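Zukovard Arm Software Group
Minutes of the regular working meeting, Saturday, April 25, 2026

Present: Hsiu-ying Siu (chair), Ngan-ling Yang (perception), Hsiu-ying Yeh (planning), Siu-fong Mak (tooling, minutes)
Apologies: Yi-chun Sin (control), who sent written notes

The two Hsiu-yings are written as Siu and Yeh below.

1. Minutes of the last meeting

Accepted with one correction. Under item 5 the log converter was said to be finished. It reads the old format but does not write the new one. Mak has changed the wording in the shared copy.

2. Control loop and gripper command (notes from Sin, read by Siu)

Sin has moved the gripper command out of the main arm loop and into its own thread. Before the change, a slow reply from the gripper held up the joint commands and the arm stuttered. With the change, the arm loop uses the last known gripper state and carries on. The gripper state now carries its own time stamp, so anyone reading it can tell how old it is.

Yeh asked what happens if the gripper stops replying altogether. Sin's notes say the state is marked stale after 4 missed replies and the arm loop goes to hold. Yeh would like the planner to be told as well, as it currently keeps sending waypoints to an arm that is holding. Agreed that the stale flag goes out on the same channel as the joint faults, so that the planner does not need a second subscription.

Sin also asks that people stop setting the velocity limit in their launch files. There are now three places where it can be set and the lowest one does not always win. The limit should come from the Tullura settings file only. Mak will make the launcher print a warning if it finds the value anywhere else, and will turn the warning into an error once the old files are cleaned up.

3. Perception: floor and obstacle mask

Yang presented the current state of the floor mask from the wrist camera. The mask is built from color and depth together and then cleaned up with a small filter. On open floor it is steady from one moment to the next. The trouble is at the edges of low things and with anything thin.

Yang went through the wrist view of the corner with the green pillows on the plywood platform. The platform edge comes out well. The power strip and its cables by the baseboard do not. Part of the cable loop is dropped by the filter, and what is left shows up as separate specks that the tracker treats as new obstacles each time. The dark cable slanting down past the woven sack is missed by depth and only found in color.

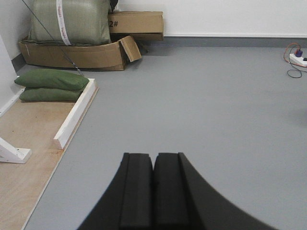
Yeh said that for planning it would be better to have one large region marked "cables, keep out" than a precise outline that comes and goes. Yang agrees for cables on the floor. For hanging cables a region is harder, as it would close off most of the space over the platform. Yang will try a separate thin-object pass that runs at a lower rate and holds its result until the camera has moved by a set distance.

The gripper fingers are still removed with a fixed mask drawn by hand. This works as long as the fingers are closed. When they open, the mask is wrong and the fingertips are reported as obstacles. Sin has offered the finger position from the new gripper thread, and Yang will use it to choose between masks. Siu asked whether the mask could be drawn from the arm model instead. Yang said yes, but the camera mount in the model is not accurate enough yet. See item 6.

Decision: fixed masks for open, half open and closed for now. Model-based mask to be looked at after the mount calibration is done.

4. Planning: time-outs and retries

Yeh reported on the planner time-outs. The log from the last long session has 822 planning requests. Almost all of the time-outs are in one kind of request, where the goal is close to the platform and the wrist has to turn over on the way. The planner finds a path to the goal position quickly and then spends the rest of its time on the wrist.

Yeh has tried splitting such requests in two, with the wrist turned first in free space and the approach planned afterward. The paths are longer but the planner returns. The remaining question is where the wrist should be turned. A fixed point is simple, but it makes the arm go back and forth. Yeh prefers a short list of turning points, with the nearest reachable one chosen at run time.

Siu asked for the retry rule to be written down. At present a failed request is retried with the same seed, which gives the same failure. Yeh will change the seed on each retry and stop after 4. After that the request goes back to the operator with the reason in plain words – "no path" is not enough, and the message should say whether the goal, the start or the time was the problem.

There was a longer discussion about smoothing. Mak pointed out that the smoother runs after the collision check and that its output is not checked again. Yeh believed it was. They looked at the code during the meeting and Mak is right. This is to be fixed before any other planner work is merged.

5. Perception: motion blur and frame selection

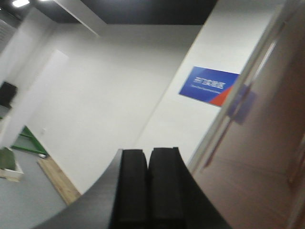 Yang wants a blur score attached to every frame before it reaches the pose estimator. The estimator now accepts whatever arrives, and during quick wrist turns it returns poses with high confidence that are plainly wrong. A score taken over the full picture does not work well, as the gripper stays sharp while the room does not. With the wrist tilted toward the door, the big characters on the blue wall sign are too smeared to read, yet the fingers in front still have clear outlines and pull the score up. Yang proposes to score only the area outside the gripper mask, which ties this work to item 3.

Yeh asked about plain walls. A white wall has few edges even in a sharp frame, so it would score as blurred. Yang said the score would be combined with the wrist speed from the joint data. A low score at low speed means little texture, and a low score at high speed means blur. Both cases should be kept apart in the log.

Mak asked whether rejected frames should be deleted. Agreed that they are kept and only flagged. The Etent viewer already has a column for flags and can hide flagged frames on request. Siu does not want them hidden by default, as people will then forget they exist.

Shorter exposure was raised again. Yang said the images become noisy under the present lights and the depth matching suffers. No change to exposure for now.

6. Camera mount calibration

The present values date from December, before the mount was taken off and put back. Everyone has been working around the error in their own way. Yang has an offset in the mask code, Yeh has a margin in the planner, and Mak found a third correction in the replay tool with no comment on it.

Agreed to calibrate again and then take out all three. Siu wants them removed in one change so that nobody is left running with half of them. Mak will write the calibration script so that it stores the result with a date and the name of the person who ran it, and refuses to start the arm if the file is missing. Yang will pick the poses. Yeh asked for more poses with the wrist turned over, as the current set has hardly any.

7. Tooling: replay and logs

Mak has the replay tool reading joint data and images on one clock. Replays of the same log now give the same planner input each time, apart from one case where two messages carry the same time stamp. Mak will sort those by source name.

Vidal, the test runner, is slow to start and people have been skipping it. Mak split the tests into a short set, which runs on each merge, and a full set, which runs overnight. The short set has 8 recorded cases. Yeh asked for one of them to be a wrist-over approach like those in item 4. Mak will swap it in for one of the two open-floor cases.

Log names were discussed briefly. Free text in the name is to stop. Notes go in the notes field.

8. Actions

Sin: publish the gripper stale flag on the fault channel; share the finger position with Yang.
Yang: three fixed gripper masks; thin-object pass, first version; blur score outside the mask; list of calibration poses.
Yeh: collision check after smoothing (first); new seed on each retry; clearer failure messages; list of wrist turning points.
Mak: launcher warning for the velocity limit; calibration script; message sorting in replay; swap one Vidal case.
Siu: clean up the old launch files; review the single change that removes the three mount corrections.

9. Any other business

Yeh asked that merge requests touching both control and planning have a reviewer from each side. Agreed.

The next meeting will start with calibration. Sin is expected to attend.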